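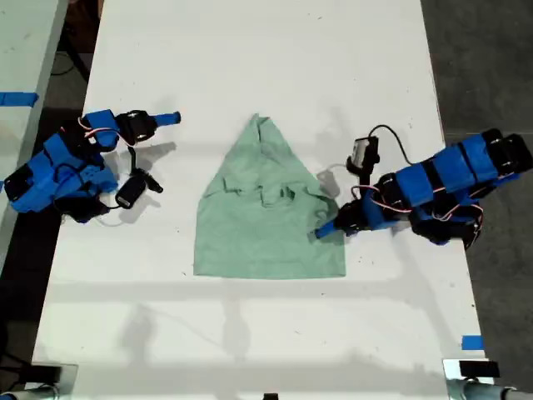 September, late evening, the green shirt

I promised myself I would write in here every night of the shirt work and I have missed two nights already, so this will be a long one (sorry, future me, get some tea).

We are teaching the blue arms to fold. I say teaching, but what I do all day is hold the two lead handles and move my own hands as if the shirt were in front of me, and the arms over on the white table do the same a hair later. Every fold I get through that way is saved as one demonstration. The plan that came over from Beklow asks for 2,000 of them, which sounded like a lot in the spring and sounds like a good deal more now that my shoulders know what one feels like. I did 126 today! I wrote the number on my hand so I wouldn't forget it on the drive home.

The part I keep thinking about is how slow you have to be. At home I fold a T-shirt with a flick, the way my mother did, and I couldn't tell you which hand goes first. Through the handles there is no flick. You bring one finger down on the edge, you wait until you're sure it has the cloth, and the other arm has to hang back and mind its manners until its turn comes. My first week I moved both at once out of pure habit and made a knot of everything. Now I mutter "left waits, right goes" under my breath, and I caught myself doing it over the dishes tonight.

I've also stopped throwing out the ugly ones. If the sleeve comes back out, I go in and fix it and keep the whole thing, mistake and all, so the arms get to learn what fixing looks like. It made me feel better about a long afternoon of fixing.

Before lunch I had a little sit-down on the stool and looked the table over from down low, with my chin nearly on my arms. That soft mint color really is nice, and I'd buy one for myself if I ever saw it in Mundville.
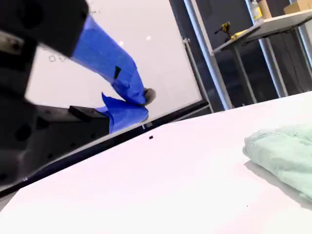

Timothée Tanguy thinks I'm still too careful. According to him, if I fold like someone carrying eggs then the arms will fold that way too, forever, and I should let my hands be a bit more ordinary, with a pause only where the cloth needs one. He also said that 16 good folds in a row from a relaxed person would teach them more than a whole morning from a nervous one.

I grumbled, but I tried it after lunch. I put the radio on low, dropped my elbows, and told myself it was only laundry. The folds did go quicker, and I think they were smoother, though I'll wait for the replay before I brag. I lost the hem on 2 of them by rushing the last tuck. He was kind about it.
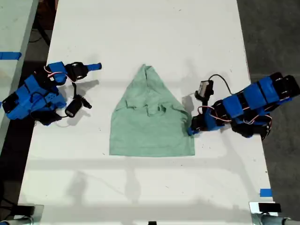
Pressing on the side, right arm on the shirt and left arm waiting.

I want to try starting with the shirt turned a little crooked tomorrow, because mine always begin so neat and no shirt in my dryer ever has. Must remember to ask Guérin about the squeeze on the right handle, which feels stiffer than the left. Also milk, and call my sister back before nine.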